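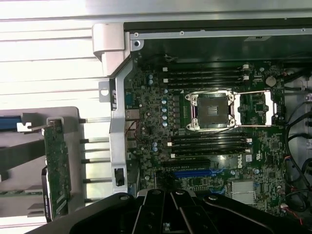
Dell workstation with the side panel off, memory slots empty

Yard Signs, Leaflets and Mailings: Tips for Working From Home
By Iresha Marikar
Updated May 14, 2018

Most township and school board campaigns run out of somebody's kitchen and garage. These tips come from four local races, two of which we won. Check your own town's rules on sign size and dates before you order anything.

Storing yard signs

Wipe signs with dish soap and warm water, then dry them flat. Put them away damp and they will stick together, and the ink will lift when you pull them apart. Stack them face to face with a sheet of newspaper between each pair. Don't lean them against a wall over the summer. Corrugated plastic takes a bend and keeps it.

Wire stakes go in a separate pile. Bundle them with the legs all pointing the same way and tie them in two places with old bicycle tube. Masking tape dries out and the bundle falls apart in the car.

If the candidate may run again, leave the year off the sign. We reused 348 signs from the Plernska Road race that way and only had to reprint the ones that had faded.

Putting signs in hard ground

Push the wire stake in first, without the sign on it. Stand on the crossbar, one foot on each side. In dry clay, make two pilot holes with a long screwdriver or a piece of rebar and a hammer, six inches deep. Slide the sign down over the top afterward.

A bent stake can be straightened in a bench vise. Close the jaws on the bend, open them, turn the stake a quarter turn and do it again. Wear gloves.

Large road signs need real posts. Pre-drill the holes in the lumber at home and use fender washers behind the screw heads, or the first windy night will tear the sign off. Bring a level.

Folding leaflets

For a letter-size sheet folded in thirds, cut a piece of stiff cardboard to the finished size and fold around it. Crease with the back of a spoon. A bone folder does a better job if somebody in the house sews or binds books.

Fold in batches of 100 and put a rubber band on each batch. Banding them loosely is better, as a tight band leaves a notch in the edge. One person at a kitchen table can do a batch in 30 minutes after a little practice.

Heavy cardstock cracks along the fold if it goes against the grain. Ask the print shop to score it. Ruangrit Printing did ours for a small charge, and I wouldn't try to score that many at home again.

Sealing and stamping envelopes

Lay the envelopes out in a row with the flaps open and overlapping, so that only the gummed strips show. Run a damp sponge across the whole row, then close them one at a time from the top. A saucer with a folded washcloth works if you don't have a sponge. Change the water when it gets cloudy.

Rolls of self-adhesive stamps go faster than sheets. Weigh one finished piece on a kitchen scale before you stamp the rest, including any reply envelope inside.
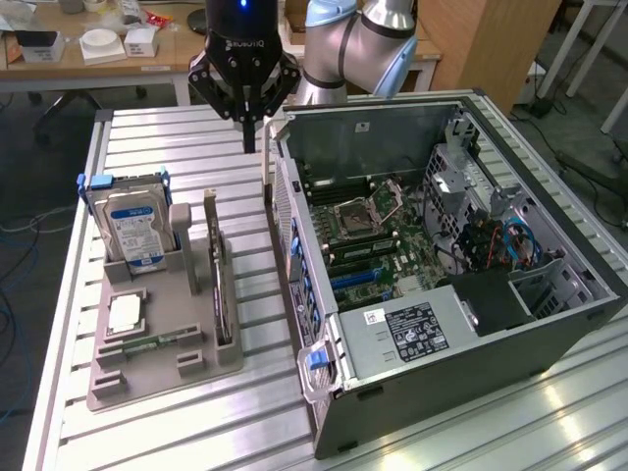 How do you get bumper sticker residue off a car?

Warm the spot with a hair dryer, peel slowly from one corner, and rub what's left with a little vegetable oil on a soft cloth. Let the oil sit for ten minutes and wash it off with dish soap. Stay away from razor blades on paint, though they are fine on glass.

Walk lists and clipboards

Clip a large binder clip to the bottom of the board as well as the top. Carry pencils in cold or wet weather. A gallon freezer bag fits over a clipboard, and you can read a street list through it.

Print the list in 16 point type. For canvassing after dark in November, tape a small flashlight to the top edge of the board and aim it down.

Odd and even house numbers should be on separate sheets. On Rastura Avenue they aren't even on the same blocks, and we crossed the road all evening.

After the election

Pick up your signs within the deadline your town sets. Take the same route list you used to put them out and cross off each address. Carry a bucket for the stakes.

Signs you won't use again make good drawer liners and paint trays, or something to kneel on in the garden.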